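## Dipwell readings vs loggers on the Zundov bog – who's right?

**mossy_bank** wrote:

Right, quick one before I head back out. We've got 17 dipwells across the cut-over side of Zundov, hand dipped every fortnight since March. Also three loggers. The loggers say the water table is staying up nicely since the ditches were blocked. The hand dips say it isn't. Difference of 99 mm at the worst well. Can't both be right.

Same tape all year. Same person mostly (me). Will post the update when I've been round again.
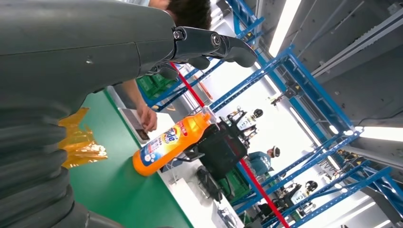

Sestevberg, Thursday, October 9, 2025

Update as promised. Went round this morning, boots full by well 4. Hand dip at well 11 was 238 mm below the rim, logger had it a good bit shallower. Well 12 the two agree to within a finger. So it's not the tape. Any ideas?? Konrad Hofstetter has the old survey from before the blocking but it's in a drawer in Sirovau and so is he.

---

**peatfoot** wrote:

Is the rim level the same as it was in March? Bog surface goes up and down, tubes go up and down with it unless they're anchored in the clay. We had one rise enough to make a whole dry summer look wet.

---

**mossy_bank** wrote:

Not anchored. Pushed in by hand. I know, I know.

---

**Gannet_77** wrote:

Then there's your answer. The loggers hang off the cap so they move with the tube, and you're dipping from the rim, so in theory same error in both. But if somebody's swapped a cap or shortened a cord and not written it down, they'll drift apart. Check the cord lengths before you go blaming the peat.
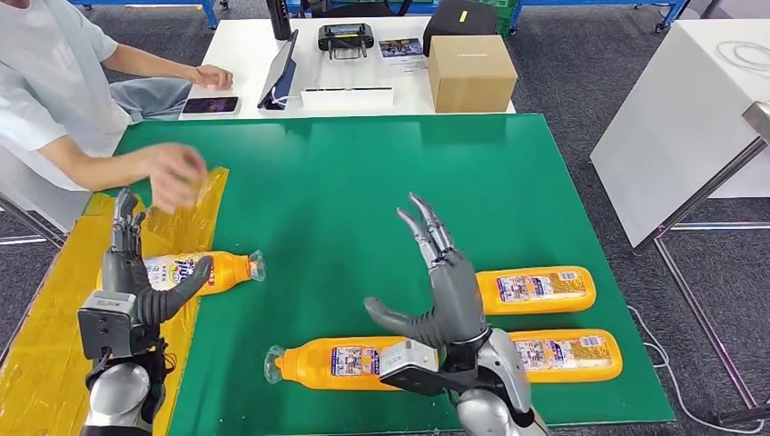

*Crumpled sheet in hand, orange bottle on the yellow mat*

Also what are you doing for air pressure? If the loggers are the sealed type you need to take the air pressure off, and a lot of people use the nearest weather station, which for you must be down in the valley. Height difference will muck it up.

---

**mossy_bank** wrote:

Using the Sirovau station, yes. Oh dear.

---

**peatfoot** wrote:

Don't agree with Gannet on this. A height difference gives you a steady offset, same at every well. Well 12 is fine, well 11 isn't. Air pressure can't be it. Cord or tube.

---

**Gannet_77** wrote:

Fair on the offset. Still worth fixing though.

---

**ditchwater_dee** wrote:

Different thing but while you're all here – are you taking water samples from the same tubes? Because if you bail a tube for a sample and then dip it ten minutes later you're reading the hole you just made. In deep slow peat it can take a day to fill back up. We lost most of a season to that at Sotiropoulos's end of the moss before anyone twigged.
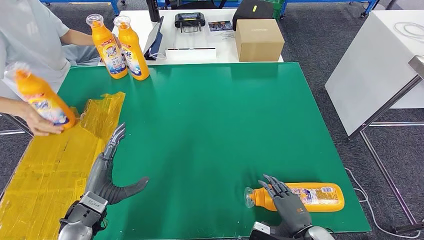
Carbon in the water is what most funders ask about now, and it's the bit most groups do worst. Take it after the dip, never before. Rinse the bottle with bog water first, fill right to the top, no air gap. Keep it dark and cold and get it filtered the same day if you can. And label the side as well as the cap, becuase caps get swapped. Stand them up too. A bottle lying on its side like the orange one on the green mat there is fine on a bench, but in a rucksack it's how you get a wet notebook. Ours go in an old milk crate.

---

**mossy_bank** wrote:

...yes. Samples from wells 3, 11 and 15. Before the dip. Because the bottles were on top of the bag.

---

**peatfoot** wrote:

Ha. Well 11!

---

**Gannet_77** wrote:

Doesn't explain it all. Bailing before the dip makes the hand reading too deep, fine, but the logger would see the same drop at that moment. Are you comparing with the logger at the time of the dip or with the daily mean?

---

**mossy_bank** wrote:

Daily mean. The full download is 3411 rows and my laptop hates it so I only kept the means.

---

**Gannet_77** wrote:

Go back to the full file. If there's a notch in it on every dip day then Dee's right and I'll be quiet.

---

**ditchwater_dee** wrote:

You won't.
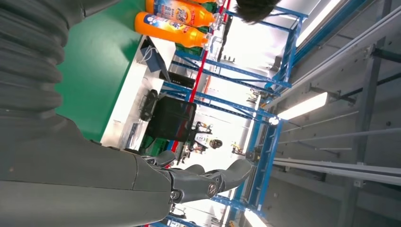
*Two orange bottles, side by side*

Mossy, for the old readings I'd keep them and flag them. Don't bin them. Wells 3 and 15 haven't got loggers I take it, so no way to correct those. The rest are still good.

---

**mossy_bank** wrote:

Correct, no loggers on 3 or 15. Flagging now. Loggers are on 8, 11 and 12, and 8 looks ok.

Opened the full file. There's a notch at 11, every dip day, slow climb back after. Not as deep as I'd expected on two of them so I'll measure the cord as well next time I'm up. Anyone know what length of rod I need to reach clay under four metres of peat?

---

**peatfoot** wrote:

Five, plus something to hit it with. Take threaded rod in short lengths, you'll never carry it in one peice over those tussocks.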